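Snack Bag Packing Service -- Frequently Asked Questions

Last updated September 13, 2018

What is the Sanness packing service?
Sturavgate prepares bags of packaged snacks for schools, libraries and community organizations. Orders are packed at the Sanness centre and are available from September to March.

What is the minimum order?
The minimum order is 25 bags. Organizations requiring more than 400 bags are asked to contact the Jistden office before submitting a form.

May we supply our own snacks?
Yes. Items must be individually wrapped and sealed by the manufacturer. Home baking cannot be accepted. Small packets and larger packages may be delivered together; sorting is included in the packing fee.
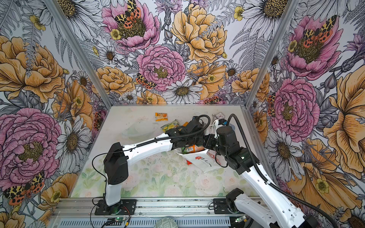 Which bags are available?
Clients may choose plain or printed bags. Printed bags, including those with a flower design, are subject to availability -- substitutions are confirmed by email. 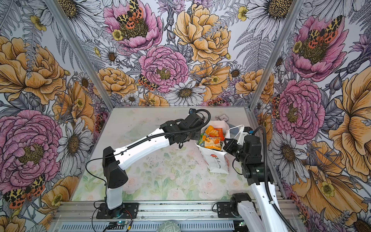

Bags are packed to a maximum of 12 items and are delivered upright in cartons of 20. Clients who intend to add a card or a name tag should request that the tops be left unsealed. An open paper bag with a rose on the front, filled with snack packages up to an orange wrapper near the top, is typical of this option. Bags ordered closed are folded once and fastened with a paper label.

How are allergens handled?
Ingredient lists remain on the original packaging. Where a label is not in English or French, a translated list is supplied with the order on request.

Can an order be changed?
Changes are accepted until packing begins. Requests should quote the order number and be sent to the Su desk at Sturavgate.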